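Dikurus: Subtask Segmentation for Two-Arm Bag Handling
Project report, Ondel robotics laboratory, Bodcombe
April 28, 2025

1. Scope

The report covers the perception and planning software for a bag task with two arms. A zipped fabric bag and toy food items share a white table. The planner has to open the bag, place the items inside and close it again. Control of the individual joints is left to the vendor driver.
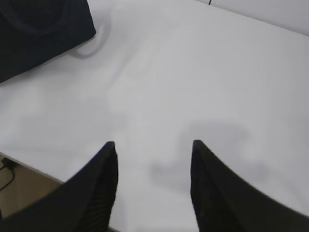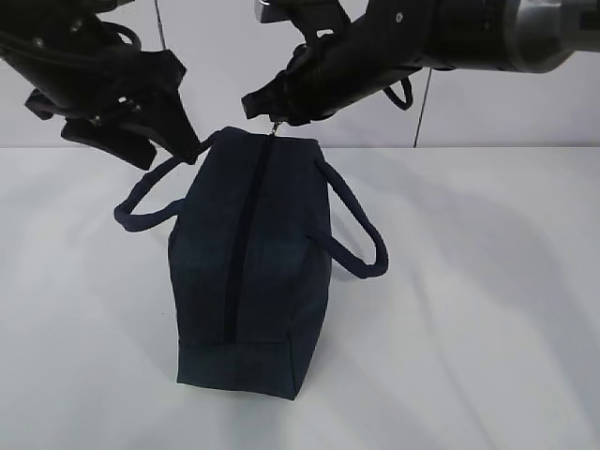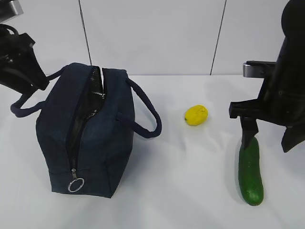

Figure 1. First: wrist camera view. Second and third: fixed camera views, with the right gripper at the zip pull (second) and at the cucumber (third).

2. Method

Wrist and fixed streams are resampled to a common clock before segmentation. A small classifier then assigns each time step to one of 5 subtasks: approach, grasp pull, draw zip, transfer item, idle. Labels were drawn by hand on 182 recordings using the Sivakumar annotation tool. A further 19 recordings were held back for testing.

The planner reads the classifier output and only commits to a change of subtask when the label has been stable for 507 ms. Shorter windows caused the arms to switch roles during a zip pull.

3. Observations

Most errors fell between approach and grasp pull. The zip and the fabric are both dark, so the fixed view gives weak contrast at the point of contact. Adding gripper width as an input reduced the confusion. Shadows on the table were sometimes detected as objects in the wrist stream, and a depth threshold removed most of them.

4. Remaining work

The collision check treats the bag as a rigid box and ignores the handles. The idle label needs splitting, as it currently covers both waiting for the other arm and having no target.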